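Teaching the arm to clear a table, step 3: your first real demos

Okay, the fun part! Your leader arm is paired, the wrist camera is streaming, and you get to drive. We run this on the Plirex setup, but any leader and follower pair works the same way.

Set out a plate and a couple of bowls, and toss in some play food if you've got it. Hit record, then bring the open fingers down on either side of a bowl before you close them. Go slowly — slower than feels natural — and keep the bowl in the wrist view the whole way down. Golshifteh Yazdani recorded 143 demos for our first model, and the smooth ones were a joy to train on.

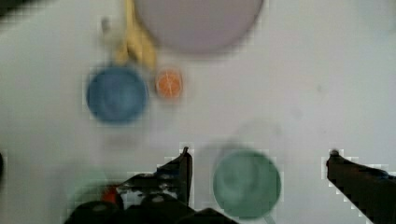 Step 4: Replay and prune

Play every demo back at 2x and delete any where you bumped the plate or stopped to think.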